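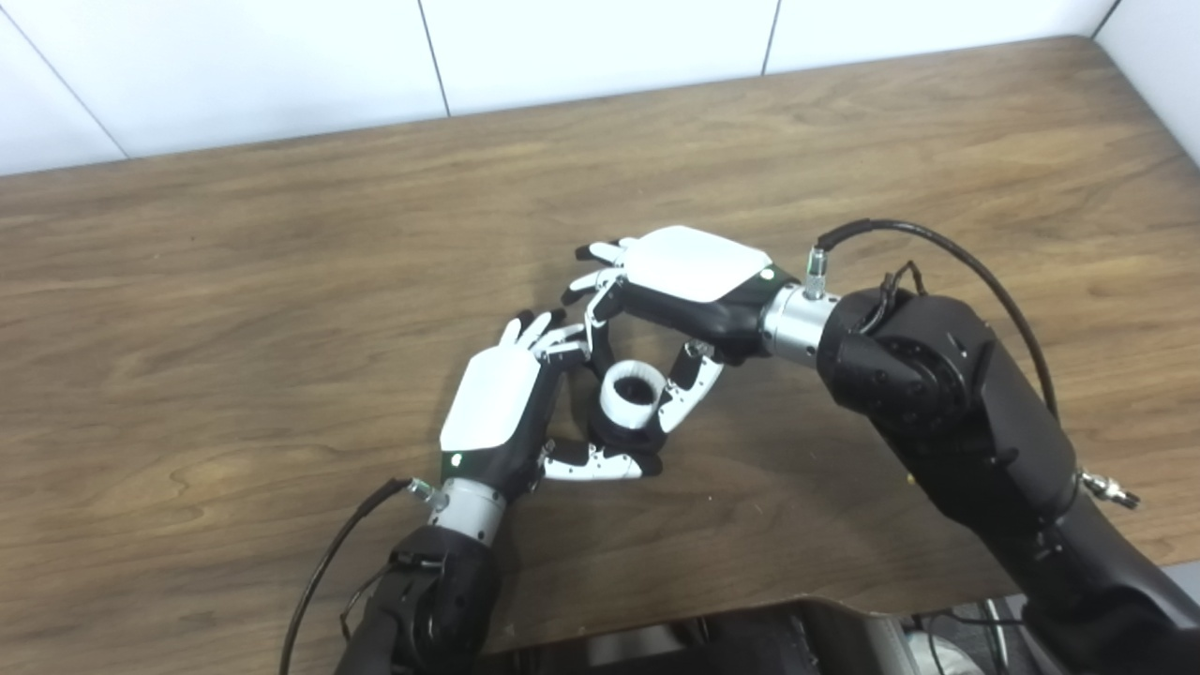

4. Setting up the Budero stage timer for a comedy or talk show

Revised 2023-09-14. Valid for base units with firmware 2 and later.

This section explains how to install the Budero timer in a hall, how to enter the running order and how to use the warning lights during the performance. It is written for the person who sits at the sound or lighting desk. If you use the timer for concerts only, you can read 4.1 and 4.2 and then go directly to section 5.

4.1 Where to put the parts

The system has three parts: the base unit, the stage lamp and the backstage display. The base unit stays on the desk. The stage lamp is the part which the performer looks at, so its position is the most important one.

1. Place the base unit on the desk within reach of your hand. Do not put it on top of an amplifier.

2. Place the stage lamp at the back of the audience area, above the heads of the last row. In a small club the lamp can be fixed beside the exit sign, but leave at least one metre between them. A performer who looks into strong stage light can mistake one for the other.

3. Turn the lamp so that its flat side looks to the microphone stand. Tighten the two side screws by hand only.

4. Hang the backstage display near the door through which the performers go on stage. It should be readable for a person who is standing in the queue.

Note: In a big room one lamp is often not enough. For halls up to 4000 seats we recommend a second lamp at the front edge of the stage, set to half brightness. The second lamp is connected to the output marked LAMP B and always shows the same colour as the first.

Caution: Never hang the lamp over the audience without a safety wire. The wire is in the bag with the screws. If it is missing, please order a new one before you continue.

4.2 Connecting the cables

1. Switch off the base unit at the back.

2. Connect the stage lamp to LAMP A with the grey cable. The total length of this cable must not be more than 200 metres, including extensions.

3. Connect the backstage display to DISPLAY. The plug goes in only one way. You should hear a click.

4. If the theatre has its own talkback system of the Tannous type, connect it to the TALK input. The base unit will then repeat the call light from the stage manager on its front panel.

5. Switch on the base unit. The lamp goes through green, amber and red, one after another, and then stays dark. The backstage display shows four lines.

Note: Do not lay the grey cable in the same channel as the dimmer cables. The lamp may flicker when the house lights go down, and from the stage a flickering lamp looks like an urgent signal. If you must cross a dimmer cable, cross it at a right angle.

If the lamp stays dark after step 5, change the cable first. If it is still dark, connect it to LAMP B. When it works there, output A is defective and the base unit should be sent to Prutside service.

4.3 Entering the running order

The running order is the list of all persons and breaks of the evening, in the order in which they happen. One evening can have up to 44 entries. The host counts as a separate entry each time he or she comes back to the stage, and it is easy to forget this when you plan.

1. Press LIST. An empty list appears.

2. Press NEW and choose the kind of entry: HOST, ACT, BREAK or OTHER.

3. Enter the name with the turning knob. Only capital letters are possible. Short stage names are better readable on the backstage display.

4. Enter the agreed time in minutes.

5. Enter the warning time. This is the moment when the lamp changes from green to amber. For a short set of five minutes, one minute of warning is usual. For a headline act, ask the performer. Many of them prefer five minutes and some of them want no warning at all.

6. Press OK. The entry goes to the end of the list.

7. Repeat steps 2 to 6 until the list is complete, then press SAVE and choose a place in the memory.

To change the order, put the cursor on an entry, hold MOVE and turn the knob. To remove an entry, press DELETE two times.

Note: A list which you have not saved will be lost when the power fails. We advise to save it before the doors open, even if one name is still open. You can enter TBC and correct it later.

Example: The comedy evening of the Humstead playhouse is saved as follows.

HOST, 10 minutes, warning 2
ACT, 15 minutes, warning 2
HOST, 3 minutes, warning 1
ACT, 15 minutes, warning 2
BREAK, 20 minutes, warning 5
HOST, 5 minutes, warning 1
ACT, 40 minutes, warning 5

With BREAK the warning has another function. The stage lamp stays dark, and the backstage display flashes so that the performers know that the audience is coming back.

4.4 During the show

1. Press LOAD and choose the saved list. Check the first name together with the stage manager.

2. When the first person takes the microphone, press START. Do not press it when the music begins. The walk to the microphone and the applause are not part of the set.

3. The lamp is now green. At the warning time it changes to amber, and at the end of the agreed time it becomes red.

4. When the person has left the stage, press NEXT. The following entry is ready but the time does not run yet.

5. Press START again for the new entry.

If the performer goes over the time, the lamp stays red and the base unit counts upwards with a plus sign. You can press FLASH to make the red light blink. Please agree about this with the performers before the show. Some find a blinking lamp in the middle of a long story very disturbing, and the audience in the last rows may turn round to look at it.

To give a performer more time, press ADD. Each press adds one minute. When the lamp is already red, it goes back to amber.

Caution: The button CLEAR stops the show and brings the list back to the first entry. It has a plastic cover. Keep this cover closed as long as people are on stage.

4.5 Evenings with two shows

When the same programme is played twice on one evening, do not use the same list again without a check. The second show is often shorter, and the order of the acts may be different when somebody has to travel to another club.

1. After the first show press REPORT. The display shows for each entry the agreed time and the real time.

2. Write down the real times or print them, if a printer is connected.

3. Press COPY to make a second list from the first one.

4. Correct the times and the order in the copy. Save it under a new number.

5. Press CLEAR and then LOAD, and choose the copy.

Note: The report is deleted when a new list is started. It is the only record of the real times, so keep it if the performers are paid by the minute or if the hall has a fixed closing hour.

4.6 After the last show

1. Switch off the base unit and wait until the front panel is dark.

2. Let the stage lamp cool down before you touch the glass.

3. Roll the grey cable in wide loops. Do not wind it over the elbow.

4. Clean the glass with a dry cloth. Make-up and smoke fluid leave a film on it, and the amber light is then difficult to distinguish from the red.

5. In a touring case, the lamp must be packed with the glass side up.

For the replacement of the lamp and the list of spare parts, see section 7.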